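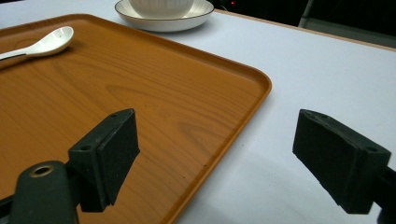 Ticket 614: Recipe cards printing with the last line missing
Opened by: Shiuli Abeysekara
Product: Nastorlow recipe manager, desktop version
Printer: Istance inkjet, connected by wifi
Status: Solved

First message

Hello! I love this program and have put nearly all my gran's recipes into it, so please don't take this as a moan. When I print on the small card size, the last line of the method never comes out. On screen it's all there. On paper my lentil soup stops at "stir in the" and then nothing. It happens with every recipe that fills the card, and the short ones are fine.

Tried so far:
Turned the printer off and on again. No change.
Printed the same recipe on A4. Perfect, every word.
Made the text smaller, from 14 to 10. The whole method fits with loads of room, and the last line prints. But I can't read it from the other side of the cooker!

Reply from support

Thanks for such a clear report, the A4 test is really useful. It sounds as though the program and the printer disagree about how tall the card is. Could you open Print, then Page Setup, and tell us what it says next to Bottom Margin? Please also check which paper size the printer itself is set to, on its own little screen.

Shiuli Abeysekara

Ooh, interesting. Bottom Margin says 0. The printer's screen says "Card, small" and so does the program, so I thought they matched. I also tried saving the card as a PDF and the last line is in the PDF — it only goes missing on paper.

Reply from support

That narrows it down nicely! Your printer can't put ink right at the bottom of a small card, and with a margin of 0 the program thinks it can. Please set Bottom Margin to 10 mm, press Save as Default, and close the program completely before you print again. The margin isn't picked up until it restarts (we have this on our list to fix).

Shiuli Abeysekara

Tuesday, October 16, 2018

It works!! The whole of the lentil soup, with the coriander back where it belongs. Long recipes now run on to a second card, and it even puts the title at the top of that one, which I had no idea it could do. I've just printed 46 cards in one go and checked the bottom of each. All fine.

One small thing for anyone who finds this later: Save as Default only changed new recipes for me. For the old ones I had to select them all in the list, choose Page Setup again and tick Apply to Selected. It took a minute, if that.

Could the second card say "2 of 2" in the corner? I'd be thrilled.

Reply from support

Lovely news, and thank you for the tip about older recipes. We've added it to the help page on card printing. Card numbering has gone in as a separate request and you'll get an email if it's picked up. Closing this one now — just reply if the margin ever goes back to 0.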